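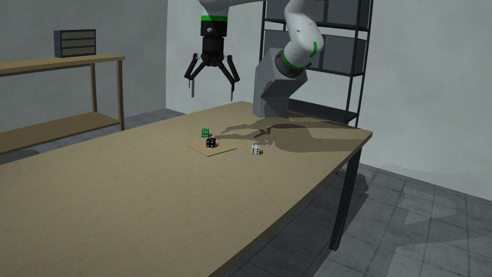 Dronstead board games festival to return in December

Dronstead's winter board games festival will be back this December after a year's break, organisers have confirmed. The event is moving from the old corn exchange to the Harkilus Centre on Mill Lane, where there is room for 100 tables across two halls.

The festival last took place the winter before last, when 91 tables were booked and the waiting list closed early. It was called off last year while the corn exchange roof was being repaired, and the work is still not finished.

Eleni Kneževič, who has run the event from the start, said the new venue would make it easier to get around. "The exchange had character, but the stairs were a problem for a lot of people and the café was tiny," she said. "At the Harkilus everything is on one level. We can also stay open later in the evening, which players have been asking for."

Doors will open at 10am and the halls will close at 8pm. Entry is £5 for adults and free for children under eight. Tickets can be bought online or at the door, but anyone wanting to play in the tournaments must sign up beforehand.

There will be tournaments in backgammon, draughts and Zorkholm, the trading game set in a frozen harbour town. The backgammon final will be played in the smaller hall at 6pm. Beginners' tables will run until mid-afternoon, with someone on hand to explain the rules.

A bring-and-buy stall is planned for the foyer. Sellers can leave up to five games each, and the festival will keep a tenth of the price to go towards hall hire. Games should be complete and clearly labelled – sets with missing pieces will be accepted only for the spares box.

The Harkilus Centre car park has limited space and visitors are being asked to come by bus where they can. The number 8 stops outside the main entrance. Blue badge spaces are behind the building, reached from Tanner Street.

Tournament places can be booked from the start of next month through the festival website or at Dronstead library.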